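# Chapter 7: Telling People to Leave

By this stage in the book you have flooded a valley, lost a power station and evacuated a hospital on paper twice. You have done all of this with a population that behaves beautifully. It hears the message, picks up a small bag and walks uphill.

This chapter takes that population away from you.

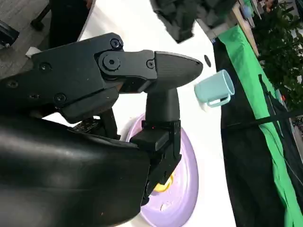

**Department of Emergency and Resilience Studies**

We begin with the village of Pestcombe, which sits below the Fallier reservoir and has been told for as long as anyone can remember that the dam is perfectly safe. It has also been given a siren, in case it isn't. The siren was supplied by Naseri and stands on the roof of the village hall. It is tested every March, at eleven in the morning, and most of the village has learned to put the kettle on when it hears it.

One night, at twenty to three, the siren went off for real. Water was coming over the spillway faster than the gates could deal with it, and the duty engineer followed the plan to the letter. The plan said that Pestcombe would be clear of people in 40 minutes. It had a very good map in it, with arrows.

There were 292 people in the village that night. At the end of the 40 minutes, 70 of them had left. Another 90 were up and dressed and had gone as far as the front gate, where they were talking to the people next door. The rest were in bed, or at a window, or ringing the parish office, which was closed. The water stopped just short of the lower road. Everyone was home by breakfast, and several of them wrote in to complain about the noise.

It is tempting to read this as a story about foolish people. The official report read it that way for most of its length, and recommended a louder siren. Please resist the temptation for at least the next thirty pages. You would have been at the gate too, in your slippers, asking whether it was a drill.

## 7.1 What a warning has to do

A siren says one thing, and it says it very loudly. It can't tell you what is wrong, where it is, how long you have, or whether you in particular are meant to do anything. Someone hearing it has to supply all of that from memory, at twenty to three in the morning, while looking for a light switch.

For the purposes of this book, a **warning** is a message that lets a person decide what to do next. A noise that makes them wonder is an **alert**. The two are often bought as one item on the same invoice, and a good deal of trouble follows from that.

Between the alert and the front door, most people pass through the same stages. They hear it. They work out what it might be. They decide whether they believe it. They ask somebody else. Then they look for the cat. Planners used to call the fourth stage "delay" and tried to train it out of the public, with no success whatever. We shall call it **milling**, as most of the field now does, and treat it as part of the journey. A plan that leaves no time for milling is a plan for a village full of fire officers.
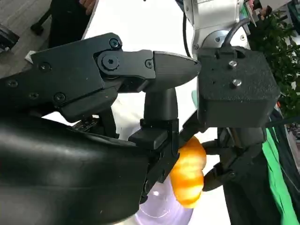 Milling can be shortened, though. People ask around when they have been told too little, and they stop asking fairly soon once two sources agree. After the night of the siren, Pestcombe signed up to Fivar, a service that sends a short recorded message to every phone in a given area. The first message ran to four minutes and opened with a note on data protection. The second, written after some frank letters, was eleven words long and named the road to take. We compare the two in section 7.4, and you will be asked to write a third.

## 7.2 The trouble with crying wolf

Every planner worries about the false alarm. The worry goes that if you send people up a hill for nothing, they will stay in bed next time, and next time will be the bad one. Committees have sat on perfectly good warnings for hours on the strength of this.

There is something in it – the kettles of Pestcombe are proof enough of that. But look closely at what the village had learned to ignore. It had heard the same sound every spring, with no message attached and nothing asked of anyone. Being moved out of your house, told why, and told afterwards how close it came is a different experience, and people tend to file it separately. They grumble, certainly. Grumbling is not the same as staying put, and you should be careful of any survey that counts it as if it were.

Before going on to section 7.3, find out what warning system covers the place where you are living now. Note how you found out and how long it took. If the answer turns out to be a leaflet, note where the leaflet is kept.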